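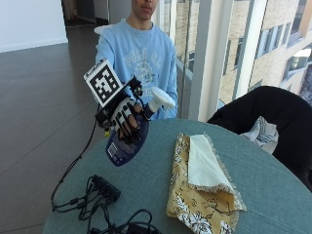 How do you stop a spray bottle from clogging?

Rinse the nozzle with warm water after each use, and strain anything homemade before it goes in the bottle. Most clogs are dried product or bits of undissolved powder sitting in the tip.

If it's already blocked, take the trigger head off and stand it in a cup of warm white vinegar for 3 hours. Pump it a few times while it's in there so the vinegar gets up the tube. Then pump clean water through until the smell goes. A sewing pin will clear the hole in the tip, but go gently – if you widen it you'll get a stream from then on and never a mist.

Hard water is the other culprit. In our area the kettle furs up in a month and the sprayers do the same. I use cooled boiled water for anything that will sit in the cupboard past January.

Trigger works but nothing comes up? Check the dip tube. They shrink a little with age and drop off the head. Push it back on, or trim 8 mm off the top end with scissors and refit it on the fresh edge. Make sure it still reaches the bottom.
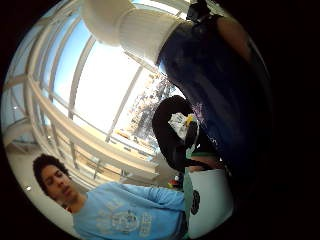
Light blue shirt, sleeves down.

Labels: write the contents and the month on masking tape, then cover with clear tape. Marker straight onto plastic wipes off with the first drip. Never reuse a bottle that held bleach for anything with vinegar in it, however well you've rinsed.

Store them upright with the nozzle turned to off. Leaking bottles usually need a new washer in the cap, and the hardware store sells them loose by the colour and size.

261 shares

3 comments

Humaira Talpur: The pin trick worked on my ironing spray. Had been about to throw it out.

Þórarinn Hauksdóttir: Would the vinegar soak hurt a metal spring? Mine has gone a bit rusty already.

Betton: Keep metal ones to ten minutes, I'd say. Rinse well after.

Contact | © Praneck Home Notes | Back to top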